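Skata sim notebook — October, wrist view and the planner
Lempi Ojala, with notes from Aatos Harju where marked 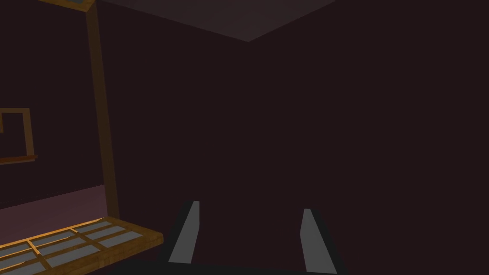 Last modified: October, 16:40, by lempi (fixed the replay command, added Aatos's note)

Wrist view is live in the simulator! It took most of the morning to get the mount transform sorted, but the render now follows the arm through the planner's own pose tree, with no second copy of the kinematics hiding in the viewer. I am very pleased with this. For weeks I've been judging approach poses from the overview window and guessing at what the policy gets to see.

The pose in the still is one I keep for perception checks. Fingers open, nothing between them, and the whole right side is plain dark wall. All the interest is over on the left, where there's wood grain and the lattice with its pale panes. Feature tracker puts nearly everything it finds on that lattice and next to nothing on the wall, and when I yaw the wrist right it loses its lock and the pose estimate wanders off. Lovely clear failure, very easy to reproduce.

What changed today:

Camera pose is now read from the Rodach state stream at the same tick as the joint angles. Before, it was read one tick later, so fast wrist moves smeared the estimate in a way that looked exactly like bad calibration. I spent two evenings on calibration last week. Oh well.

Planner budget went up from 1000 to 2000 samples for the retreat move. With 1000 it found a path most of the time, but some of them were silly, with the elbow swinging right out and back again. With 2000 the paths are shorter and the smoother has much less to do. I can't feel the extra planning time when I'm stepping through by hand, though I haven't profiled it.

Collision mesh for the slatted panel is now split into convex pieces. It used to be one hull, so the gaps didn't exist as far as the checker was concerned. Probably doesn't matter for retreat, will matter a lot once we try reaching past it.

Still wrong:

The finger mask. It's drawn for closed fingers, so when they're open the tracker picks up corners on the fingertips and believes them. They move with the camera, so they tell it we're standing still. I want to generate the mask from the gripper width each tick. The geometry is all there in the model, it only needs projecting.

Lighting. The room is very dim in this set-up and I had been putting the poor tracking down to that. Turned the lamp up to 4 in the scene config and the wall stayed just as blank, only brighter. So I've put it back.

Aatos: had a go at this after lunch. If you weight features by how spread out they are across the view, the estimate degrades slowly where it used to jump. It's on the branch movwood-spread. Still fails if you yaw far enough, but it fails with a big covariance, and the planner can do something with that. Please don't merge yet, I've hard-coded the cell size.

Lempi again: tried the branch and it's great. The covariance climbs smoothly all through the yaw, and I got the planner to slow down on it with a two-line change. Watching the arm get cautious as it turned towards the blank wall was the best bit of my day!

To replay: load the Lemieux room, set the start pose to corner_open, run the yaw script with logging on. Reset the tracker between runs or it keeps the old map and looks far better than it should. I was fooled by that for a good half hour.

Next up is the mask, then a planner cost for views with too few features so it prefers to keep the furniture in sight on the way out. Aatos thinks the cost belongs in the smoother. I think it belongs in the sampler, and we've agreed to try both and compare logs. Seeds are in the run folder, please use the same ones.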